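Wrist cam dropout - does it help or is it noise?

hanna_z
Been trying the Czerwiński trick on our kitchen table setup since October: blank the wrist view at random in training so the policy can't lean on it. 600 demos, 12 tasks. Toast went from hopeless to decent, everything else barely moved.

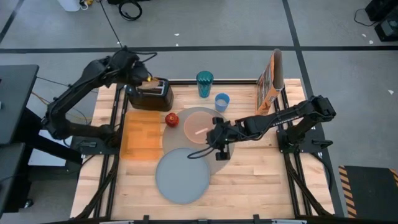
Left arm at the toaster, right arm over the boards.

kesgate_ed
Decent on how many seeds? We ran 4 at Kesgate and the gain vanished. I reckon you're seeing luck, sorry.

hanna_z
Fair, only the one so far. But look at how much of the wrist view is just gripper and cable. The box gets the left side and that's your lot - I can see why a policy would latch onto rubbish in the background.

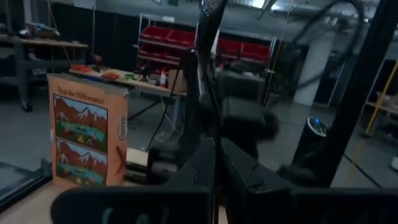 rania_e
Do you blank the wrist view at test time as well?
Only in training, at test the policy gets every camera on every step.

kesgate_ed
Still not convinced. Crop it instead, much cheaper.

hanna_z
Tried cropping, lost the fingertips! Running more seeds Wednesday, will post whatever comes out.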